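Last updated: Thu 25 August

Jarmo Salminen writes the planning layer at Flurnemix, the part of the software that decides which arm moves and when. It is called Meinecke, and it sits between a perception module named Eta and the arm controllers.

"People ask about the grasping first," he says. "Most of my week goes to timing. You have two arms that can reach the same spot, and both of them think they should go there."

Early versions planned each arm separately and checked for collisions at the end. When the check failed, everything was thrown out and planned again. Salminen kept a log of those failures, and in one month it had 462 entries. The current planner reserves space on the table ahead of time, cell by cell, and gives it back as soon as the arm has passed.

"It's the same idea as booking a meeting room," he says. "It's crude, but I can read the log and see who was holding what."

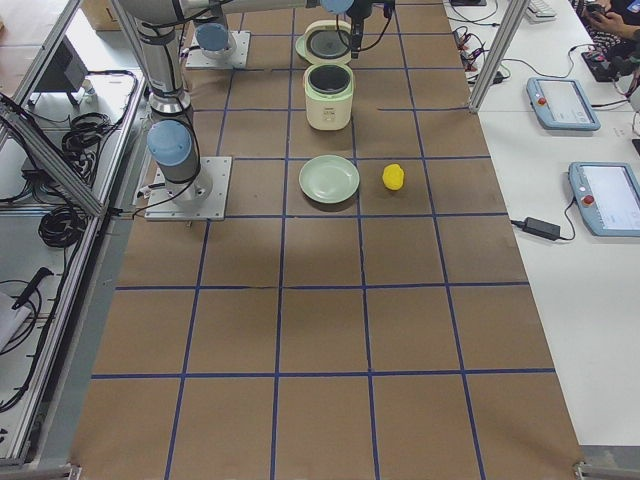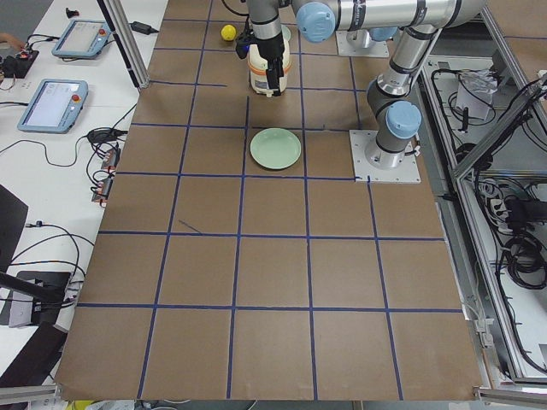 The two-arm table from two camera views. First picture: gripper over the open rice cooker. Second picture: gripper holding a white container with an orange band.

Eta gives the planner a list of objects with positions and a confidence value for each. Salminen would like fewer updates from it. A plate that shifts by 4 millimeters between readings can set off a new plan when the old one was fine, so he added a filter that ignores small changes until the arm is close.

Testing starts in simulation. A new build has to get through 3000 generated layouts before it runs on hardware. The last one failed on 271 of them, mostly with both arms waiting for the same cell.

"Deadlock is boring to watch," he says. "They just stop. I'd still take that over a crash."

The next job is Jesisico, a replay tool that lines up planner decisions with joint data. He wants it in use by September.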